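Cups, cups and more cups

What a February it has been for the cup table! When Ragnheiður Juhl first suggested we put a call out for spare drinkware ahead of the Sirnholm open house, I pictured a couple of boxes by the door and maybe a mug tree if we got lucky. We ended up with 104 cups on the shelves, and they kept arriving right up to Monday evening (thank you to whoever left the ones wrapped in a beach towel – they all made it in one piece).

We've had tall ones, squat ones, a set of teacups thin enough to see daylight through, and plenty of the plain sort that I've come to love best. Give me a straight-sided white cup with no handle and no picture on it! It works for tea, it works for pencils, and it looks good next to anything. 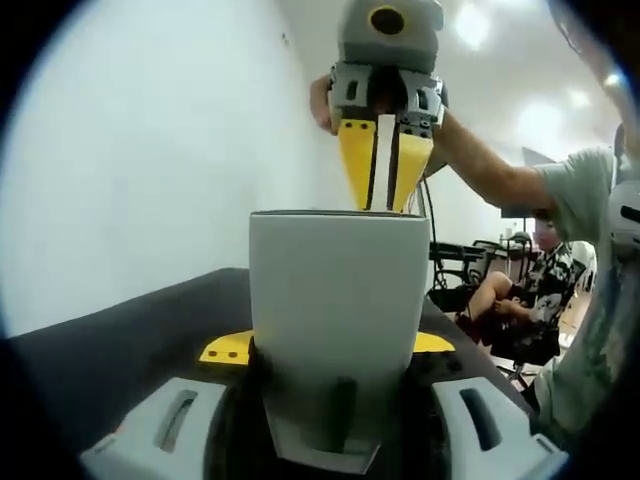
Styliani Pappas has taken charge of the sorting, and her system is a joy. Plain cups go on the bottom shelf, patterned ones in the middle, and anything with a chip goes in the tray by the window for Mogens to plant up with chives. He has 20 going already and they smell wonderful when you brush past. If you'd like one for your kitchen, just take it, and please water it once in a while.

A few things we've picked up along the way. Stack the straight-sided ones no more than 3 high. Baking soda on a damp cloth gets old tea rings out beautifully, and you hardly have to scrub. And don't put the gold-rimmed ones in the dishwasher, however tempting it looks at the end of a long evening – we lost a lovely bit of trim that way and I'm still sore about it.

We could still use saucers, teaspoons and one more big teapot, the heavier the better. Drop them at the Grondwood Street entrance any time before 6 p.m., or leave a note for Duván Mosquera and he'll come by with his bike trailer. The open house starts at 10 in the morning, and the first pot will be on well before that. Come thirsty!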